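Finally writing up the kitchen tap business, as a few of you asked how it ended. Long thread. It's about limescale, mostly, so mute me now if that's of no interest.

Background: we moved to Grokville in April. The water there is the hardest I've ever lived with. The previous place had soft water off the moor and I had never once thought about scale in my life.

First sign was the kettle. Within a fortnight the bottom had a crust on it like the inside of a shell. Then white flakes in the tea. I was fishing them out with a spoon.

I looked up the figures on the water company's site. Anything over 200 mg per litre as calcium carbonate gets called very hard on most charts I've seen. Ours is well over that.

For anyone who doesn't know, hard water isn't bad for you. It's calcium and magnesium picked up from chalk and limestone. It tastes fine. Some people prefer it. It just leaves itself on everything you own.

Where it has shown up so far: kettle, shower head, shower screen, the rim of the loo, the iron, the washing-up bowl, every glass, and the kitchen tap, which started to drip.

The drip was what got me moving. I assumed the washer had gone. Took the tap apart and the washer was fine. The seat it closes on was rough with scale, so it couldn't shut properly.

If you're doing this yourself: turn the water off at the stopcock, open the tap to drain it, put the plug in the sink before you undo a single screw. I've lost a grub screw down a sink before. Once is enough.

Take a photo at each stage as well. The order of the parts looks obvious coming off and not at all obvious going back on.

I soaked the parts overnight in white vinegar and water, half and half. Came up clean apart from one patch I had to go at with an old toothbrush. Put it back together, no drip. Cost me the price of a bottle of vinegar.

Don't leave chrome or anything plated in neat vinegar overnight, by the way. It can lift the finish. An hour, rinse, look at it, do it again if you need to.

And never vinegar and bleach together. That gives off chlorine gas. I know most people know this but someone always replies asking if they can do both to save time.

Citric acid is better than vinegar for kettles, I think. No smell. A couple of spoonfuls of the powder, fill with water, boil, leave it half an hour, tip it out, rinse, boil once with clean water and throw that away too.

You can buy it in little sachets for silly money or in a big tub meant for home brewing. Get the tub. Keep it dry or it sets into a brick. Mine did, and I had to break it up with a rolling pin.

Shower head: freezer bag, citric acid solution, elastic band round the neck. Leave it while you have breakfast. Then run it hot for a minute with your face well out of the way, as bits come flying out.

Shower screen: a squeegee after every shower. It's dull advice and it is the only thing that has worked. We tried two sprays and both just moved the marks about.

Now the expensive part. I got quotes for a softener. The Cruzado one came in highest, with a twin tank and a long warranty. The Stenley was cheaper but wouldn't go in the cupboard without moving the waste pipe.

We went for the Vollby in the end. Smaller, single tank, takes block salt. Fitted under the sink in a morning. I've lost the cupboard where the big pans lived and I'm still a bit cross about that.

Things I wish I'd asked the fitter before he started: where does the overflow go, can I reach the bypass valve without lying down, how heavy are the salt blocks. The answers are outside through the wall, no, and 8 kg for a pack of two.

We kept one hard tap for drinking. It's usual to leave one, as softened water has a bit of extra sodium in it, and it isn't advised for baby formula or for anyone on a low-salt diet. So the kettle still scales up. I hadn't quite taken that in when I paid.

Everything else has been better straight away. Half as much washing powder. Towels are softer. Soap takes ages to rinse off, which is odd at first – you feel as if you haven't rinsed at all.

Bowls and mugs used to dry with a chalky ring wherever a drop had sat. We'd got into the habit of drying everything by hand the second it came out of the water. Now it can sit and drain like it did in the old house.
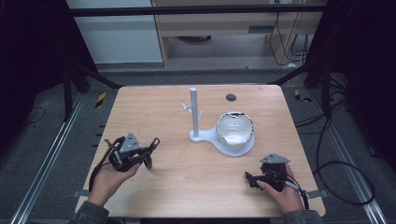
Dishwasher people: you have to change the hardness setting on the machine once the softener is in. Ours was still set for hard water and the glasses started going cloudy in a new way. Check the manual, it's usually a matter of holding two buttons down.

Cloudy from scale will come off with vinegar. Cloudy from etching won't, that's the surface of the glass gone. I've got 12 tumblers and most of them are the second kind. They'll do for toothbrushes.

Someone asked about the magnetic things you clip round the pipe. I had one, left by the people before us. I took it off and noticed no difference either way. I'm not going to argue about it, that's just what happened in my kitchen.

Someone else asked about jug filters. They do help with tea. You get less scum on top. You have to keep changing the cartridge, though, and in our water it was giving up well before the date on the packet.

Houseplants shouldn't really have softened water long term. I'm using the water butt for those. The fern was sulking on tap water anyway.

Last one on money. I'd been told 3000 for the whole job by a firm that came round knocking on doors. We paid a lot less than that. Get more than one quote and don't sign anything on the doorstep.

First salt refill was 7/6/26. I've written it on a bit of masking tape inside the cupboard door so I can see how long a pack lasts us.

Will add to this when it runs out. If you've got the same unit and know how to stop it regenerating at two in the morning, please tell me, the clock menu makes no sense.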